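Bratano 手首カメラ付き電動グリッパ BR-64
製品情報 / 技術情報 / 安全に関するお知らせ

トップ > 製品 > エンドエフェクタ > BR-64

概要 仕様 適合アクセサリ ダウンロード 不具合情報

不具合情報:近接遮蔽時の把持判定異常および自動復帰動作について

対象製品
BR-64(標準フィンガ仕様、ソフトパッド仕様)
BR-64W(衛生カバー対応仕様)
制御ユニット Heo(ファームウェア 64 以前)

対象外
手首カメラを搭載しない BR-64N
外部カメラのみで把持判定を行う構成

状態
対策版ファームウェア 71 を公開済み

1. 事象の内容

上記対象製品で、薄手の樹脂フィルム袋、布製品などの柔軟物を把持する際、対象物がカメラの最短合焦距離より内側に入り、視野の大部分を覆うことがある。この状態を本ページでは「近接遮蔽」と呼ぶ。ファームウェア 64 以前では、近接遮蔽の発生中に次の事象が起こる場合がある。

事象A 把持判定の誤り
フィンガ間に対象物が存在しない、または端部をわずかに挟んだだけの状態で「把持完了」が出力される。上位制御装置はこの信号を受けてアームを上昇させるため、対象物の落下、引きずり、隣接物の巻き込みにつながる。

事象B 接近停止の遅れ
距離推定値が更新されず、直前の有効値が保持される。接近動作は保持された値に基づいて継続し、フィンガ先端が作業面または対象物に押し付けられる。

事象C 予告のない自動復帰
近接遮蔽により一時停止した後、遮蔽が解消されると、オペレータの操作なしに動作が再開する。再開前に警告灯およびブザーは作動しない。

事象Cは人身に関わる。一時停止中に作業者が対象物を手で取り除くと、その行為が遮蔽を解消し、動作再開の条件を成立させる。停止中のグリッパに手を近づける前に、必ず第5項の手順で動力を遮断すること。

2. 発生しやすい条件

事象Aおよび事象Bは、以下の条件が重なった場合に多く確認されている。

・対象物が白色、乳白色または淡色で、表面の模様が乏しい
・布や袋の折り目が手首側に盛り上がっている
・フィルム面の光沢により、局所的に飽和した画素が生じている
・半透明フィルム越しに内容物の色が見え、輪郭抽出の結果が安定しない
・作業面が模様の強い石材またはタイルで、背景側に特徴点が集中する
・接近角が作業面に対して浅く、カメラの正面に対象物の側面が入る

背景側に特徴点が集中する条件は見落とされやすい。距離推定は画像全体から信頼度の高い点を選択する方式であり、手前の柔軟物がぼけて特徴を失うと、推定器は奥の壁面や作業台の模様を採用する。得られる距離は背景までの値としては正しいため、信頼度の数値は低下しない。64 以前の異常検出は信頼度の低下だけを監視しており、この状態を異常と判定できない。

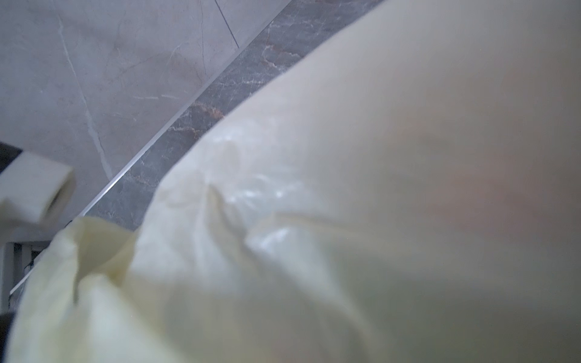 したがって、稼働ログの信頼度が高い値を維持していても、近接遮蔽が発生していなかったことの根拠にはならない。ログを確認する際は、信頼度に加えて NEAR_OCC(近接遮蔽率)と DIST_HOLD(距離値保持フラグ)を参照すること。NEAR_OCC が 71 を超えた区間で DIST_HOLD が 1 になっていれば、事象Bの条件に該当する。両項目は初期設定では記録対象から外れている。設定ツール Linberg の「記録項目」画面で有効にする。

なお、衛生カバーの装着は近接遮蔽の直接の原因ではないが、カバーの縁が視野の隅に入る位置で固定すると NEAR_OCC の基準値が上がる。交換時には、カバー縁の位置をフィンガ側の刻印に合わせること。

3. 原因

3.1 事象Aの原因
把持判定は、モータ電流、フィンガ開度、画像の三つの入力で行う。ソフトパッド仕様では、パッド自体の変形によって電流がしきい値付近まで上昇する。柔軟物の場合、フィルムが寄り集まって厚みを持つため、開度も判定範囲に入りやすい。64 以前では、画像入力が無効になると残る二つの入力のみで判定を成立させていた。設計時の想定は箱、缶、成形トレイなどの定形物であり、この範囲では二入力判定でも誤りは生じていない。

3.2 事象Bの原因
距離値の保持処理に時間制限がなかった。本来の目的は、照明のちらつきなどによる瞬間的な欠測を補うことである。欠測が長く続いた場合に保持を打ち切る条件は仕様書に記載されていたが、実装から漏れていた。社内の受入試験では柔軟物を用いた長時間の欠測を再現しておらず、検出に至らなかった。

3.3 事象Cの原因
近接遮蔽による停止が、保護停止ではなく「待機」に分類されていた。待機は条件の回復によって自動的に解除される。搬送ラインで前工程の完了を待つ場合と同じ扱いであり、作業者が介入する停止としての区分が誤っていた。

4. ファームウェア 71 での変更点

4.1 把持判定
画像入力が無効の場合、「把持完了」を出力しない。代わりに「把持未確認」を出力し、アームの上昇を禁止する。上位制御装置側でこの信号を受ける処理が必要となる。信号割付は制御ユニット Heo の取扱説明書、入出力一覧の改訂版を参照すること。割付を行わずに更新した場合、上位側では把持動作のタイムアウトとして扱われる。

4.2 距離値の保持
保持の上限を 2 秒とした。上限に達すると接近動作を停止し、エラーコード E-15 を表示する。上限値の延長はできない。短縮は Linberg の「画像」画面から設定できる。

4.3 停止区分
近接遮蔽による停止を保護停止に変更した。復帰には、安全柵外に設置したリセットスイッチの操作が必要となる。遮蔽の解消のみでは再開しない。

4.4 押付け力の制限
柔軟物モードを選択した場合の把持力の上限を 15 N とした。従来は定形物モードと同じ上限が適用されていた。食品、特に果実のように外皮の弱い内容物が袋の外側に接している場合は、さらに低い値から調整を始めること。

4.5 変更のない項目
フィンガの開閉速度、通信周期、電源投入時の原点復帰動作に変更はない。既存の教示データはそのまま使用できる。ただし、柔軟物を対象とする教示点は、更新後に低速で再確認すること。

5. E-15 発生時の処置

警告:動力を遮断せずにフィンガまたは対象物に触れないこと。ソフトパッド仕様であっても、閉動作による挟まれの危険がある。

(1) 柵外の操作盤で運転モードを「手動」に切り替える。
(2) 主電源スイッチを切り、施錠する。鍵は作業者本人が携帯する。
(3) フィンガの状態を目視で確認する。パッドの間に袋や布が挟まっている場合、引き抜いてはならない。パッド端部の剥離、フィルムの破断、内容物の落下の原因となる。
(4) グリッパ側面の手動開放ねじを緩め、フィンガを開く。対象物の質量がフィンガにかかっている場合は、先に下から支えること。
(5) 対象物を取り除き、パッド表面にフィルム片や繊維が残っていないことを確認する。
(6) レンズ窓を乾いた不織布で拭く。溶剤は使用しない。
(7) 手動開放ねじを規定位置まで締め戻す。
(8) 柵内に人がいないことを確認し、主電源を入れ、リセットスイッチを押す。
(9) 低速で一周期動作させ、NEAR_OCC の値が遮蔽物のない姿勢で基準値に戻ることを確認する。

手順(7)を省略すると、次の閉動作で開度の原点がずれる。原点のずれは表示されない。開度の異常が疑われる場合は、付属のゲージブロックを挟み、表示値と比較すること。

6. ファームウェアを更新できない場合の暫定処置

設備の稼働計画などにより直ちに更新できない場合は、次の処置をすべて行うこと。一部のみの実施では事象Cを防止できない。

・待機解除信号を上位制御装置で遮断し、リセットスイッチの操作と直列にする
・柔軟物を対象とする工程では、接近速度を手動運転時の上限以下に設定する
・把持完了後、上昇前に停止時間を設け、外部センサで対象物の有無を確認する
・柵の開口部に、待機中も動作する旨の表示を掲示する
・作業者に事象Cの内容を周知し、記録を残す

表示ラベルはダウンロードページから取得できる。ラベルは屋内用であり、洗浄水のかかる場所では保護フィルムを重ねて貼付すること。

7. 袋物の取り扱いに関する補足

把手付きのフィルム袋を複数並べた作業台では、隣の袋の縁が重なっていることが多い。フィンガが目的の袋だけを挟んだとしても、上昇時に隣の袋が引かれる場合がある。この現象は近接遮蔽とは別の要因であり、ファームウェア 71 では解消しない。袋の間隔を確保できない工程では、上昇の初期段階に短い停止点を設け、荷重値の変化を確認する方法を推奨する。

また、袋の上端を上方から挟む場合、膨らんだフィルムがカメラとフィンガの間に入り込むことがある。この配置では、把持が適切であっても NEAR_OCC が上昇し、E-15 で停止する。更新後に停止回数が増えた場合の多くはこれに該当する。接近方向を変更し、フィルムの膨らみがカメラの反対側に逃げる姿勢を教示すること。しきい値の引き上げによる回避は認めない。
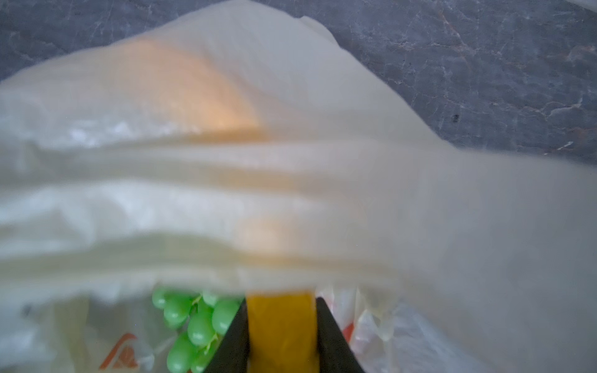

8. フィンガパッドの点検

事象Bを経験したグリッパでは、パッドが作業面に押し付けられている可能性がある。更新の有無にかかわらず、次の項目を点検すること。

・パッド先端の欠け、めくれ
・パッドと台座の間の隙間
・左右フィンガ先端の段差
・フィンガ取付けボルトの緩み
・カメラブラケットの傾き

石材、タイル、金属縁のある作業台で使用していた場合は、先端の欠けを特に注意して確認する。欠けたパッドは柔軟物の保持力が低下するほか、破片が製品に混入するおそれがある。片側のみの交換は行わず、左右を同時に交換すること。

カメラブラケットを再固定した場合は、手先座標の校正が必要となる。校正板は Fludberg 製の旧型も使用できるが、Linberg 側で板の種別を「旧」に設定すること。種別を誤ると校正は正常に終了するものの、奥行き方向にずれが残る。

9. 更新手順の要点

更新ファイルは制御ユニット Heo の保守ポートから書き込む。書き込み中はグリッパへの電源供給を切らないこと。更新前に教示データ、入出力割付、記録項目の設定を保存する。記録項目の設定は更新により初期化されるため、NEAR_OCC と DIST_HOLD を再度有効にする必要がある。

更新後、情報画面の版数が 71 と表示されることを確認し、手動運転で次の試験を行う。

試験1:フィンガ間に何もない状態でカメラの前面を白布で覆い、遠隔操作で閉動作を行う。「把持未確認」が出力されること。
試験2:接近動作中に白布が視野を覆う配置とし、E-15 が表示され停止すること。
試験3:試験2の停止状態で、柵外から紐を用いて白布を取り除く。動作が再開しないこと。

試験3では白布を手で取り除いてはならない。期待どおりに更新されていない場合、この操作で動作が再開する。

10. よくあるお問い合わせ

定形物しか扱っていないが、更新は必要か。
必要である。事象Cは、緩衝材や包装の端が視野を覆った場合にも発生する。

更新後、サイクルタイムは変わるか。
正常に把持判定が成立する動作では変化しない。

E-15 の履歴は消去できるか。
保守権限で消去できる。ただし、パッド点検が完了するまでは保存しておくこと。

NEAR_OCC の基準値が以前より高い。
レンズ窓の汚れ、衛生カバーの位置、ブラケットの傾きの順に確認する。いずれにも異常がない場合は窓口に連絡のこと。

11. お問い合わせ

Bratano 技術サービス 安全情報窓口
担当:本田(Honda)、杉山(Sugiyama)

連絡の際は、製品銘板の製造番号、ファームウェアの版数、事象発生時のログを用意すること。負傷を伴う事象、または負傷に至るおそれのあった事象は、原因の特定を待たずに連絡のこと。

改訂履歴
初版:事象Aおよび事象Bを掲載
改訂:事象Cを追加、対策版 71 の公開に伴い第4項以降を全面改訂
改訂:12月、第7項および試験3の注意事項を追記

関連文書
BR-64 取扱説明書
制御ユニット Heo 入出力一覧(改訂版)
Linberg 設定ガイド 記録項目編
ソフトパッド交換要領書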